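Spending the robot money, round two

So I've been putting off writing up the budget because every time I open the spreadsheet it has got worse. I started in March with 3,000 pounds for the whole sock-sorting bench and a very cheerful idea of what that would buy. The arms came from Trandgate and took 1,876 of it straight away, which I'd expected. What I hadn't expected was everything else!
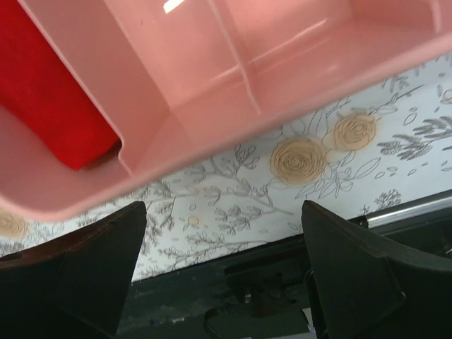

Callum Naylor

Grippers first. Sodero quoted me 463 for a softer pair of fingers and I keep going back and forth. The black ones are chunky, and getting chunky fingers near a thick-walled pink caddy with a bit of red fabric tucked in the corner is a fiddly business. But I could buy an awful lot of caddies for 463 pounds (wider ones, even), so for now the fingers stay and I'm shopping for plastic instead.

The other big line is a second camera. Flamholm do one with a bracket for 233 and I'm almost certain I'll say yes – I just want to hear from a chap in Hebden who has the older model before I pay.

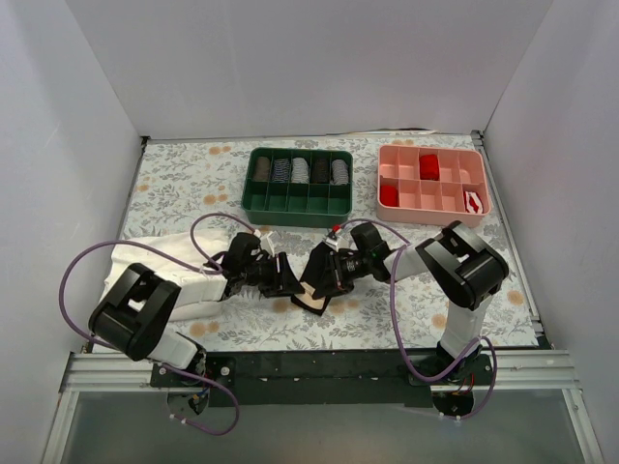 Both arms on one black sock, green organiser behind.

Small stuff adds up too. Cable ties, spare bolts, another length of aluminium rail, more socks. I'd put all of that under "bits" and given it no money at all, which was daft of me. If you're planning something similar, give bits its own line and be generous with it.

Next job is pricing a spare cable for each arm. Trandgate want me to ring them for a quote, and I do hate ringing for a quote.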